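How to make a small riser shelf for figurines (without buying a kit)

Posted 15 Aug 2026

Search for a display riser for small figures and you will be shown an awful lot of clear plastic steps. I have owned three sets. They scratch when you dust them, they pick up fluff, and the back row always ends up blocked by whatever is standing on the row in front. The kits that claim to fix all this tend to cost more than the figures.

What I use now is a little table. It is a flat board on thin round legs, low enough to sit on a shelf or a desk, with figures on the top and more of them on the floor underneath. I got the idea from the Purkeck forum, where people have been making these for years and arguing about them for just as long. I am not convinced by half of what gets said there, so what follows is only what worked for me.

What you need

An offcut of board with a wood-grain finish
Thin wooden dowel for the legs
Countersunk screws, one per leg
A hand drill and a bit slightly thinner than the screws
Fine sandpaper
A ruler and a pencil

A word on the board. Saltus sell a "display grade" panel and I have bought it once. It is a perfectly decent bit of board, and I can't tell it apart from the shelf out of an old bedside cabinet, which cost me nothing. Look in the offcuts bin first. Pale finishes are kinder to brightly coloured figures, though they do show scratches if the light is low.

Step 1. Measure the tallest figure

Stand your figures in a line and decide which ones are going underneath. Measure the tallest of those, ears included. People forget the ears, and with rabbits that is half the height. Add a finger's width so you can get your hand in. That gives you the length of the legs.

Don't be tempted to go much higher. I tried legs of 200 mm on the first one and it wobbled every time a door shut.

Step 2. Cut and sand the board

Mark your cuts in pencil on the face side and put masking tape over the line before you saw. Some people swear the tape stops the surface chipping. I would say it helps a bit. A sharp blade helps a lot more. Sand the edges with light strokes, always away from the top face.

Step 3. Cut the legs

Cut one leg, then use it as the pattern for the others. Do not use each new leg to mark the next, or the error creeps along and the last one will be visibly longer. When they are all cut, stand them on end next to each other and sand down any that stick up.

Step 4. Drill

Mark a point in from each corner, the same distance every time. Drill down through the board, then into the end of each leg. This is where most of the swearing happens. Dowel this thin will split if the hole is off centre or too narrow, so clamp it upright and go slowly. If one splits, throw it away and cut another. Glue will not save it, whatever the bottle says.

Step 5. Screw it together

Drive the screws in from the top by hand. A power driver is too much for a leg this size. Stop when the head is level with the surface. Stand the table up and look at it from the side. If a leg leans, back the screw off half a turn, straighten it and tighten again.

You will see the screw heads from above. Daketti make stick-on caps in several colours to hide them, and mine had all come off by the end of May. I leave the screws bare now. A figure with a wide base can always be stood on top of one if it bothers you.

Step 6. Put the figures out

The usual advice is to sort by colour, or by height, or to follow a triangle layout that somebody has drawn a diagram for. I have tried the triangle and could see no difference. The two things I would stick to are these: figures with a proper base go on top, and anything small or likely to fall over goes on the floor, where it hasn't far to go.
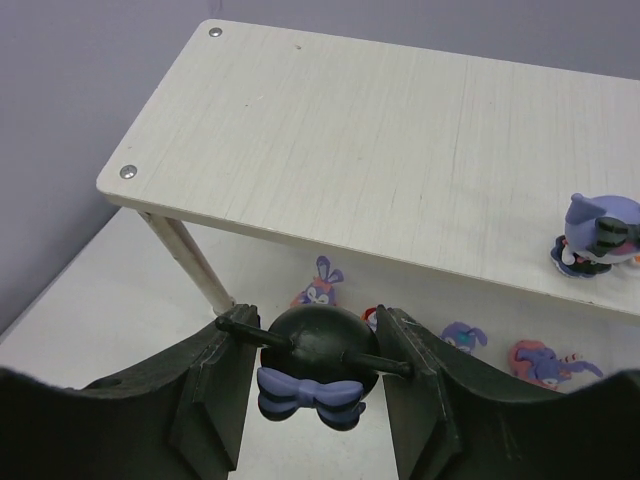
The purple cat up top on its dark blue scalloped base, with the smaller figures underneath.

Tip everything in first and see what you have before you start lining things up. Some pieces won't stand at all, and it is better to find that out now than when the shelf is full. A dot of museum putty will hold most of them. Bunting do one that peels off cleanly, or has done for me so far, but test it on the bottom of something you don't care about.

Does it hold up?

Mostly. The top marks more easily than I would like and I have stopped sliding figures across it. Lift them instead. Dusting takes me roughly 10 minutes, which is no faster than the plastic steps whatever the forum tells you, though at least a table can be picked up in one go and wiped underneath.

One claim I would ignore altogether is that you can stack these. I put one on top of another for a week and the upper one walked a little nearer the edge each day. If you need a second level, make a wider table with longer legs and put it behind, and brace the legs with a strip of dowel between each pair.

If you are making more than one

Cut all the boards at the same time and write the leg length on the underside in pencil. I didn't, and now have 2 tables that look the same until you put them side by side. The shorter one is at the back of the cupboard with the plastic steps.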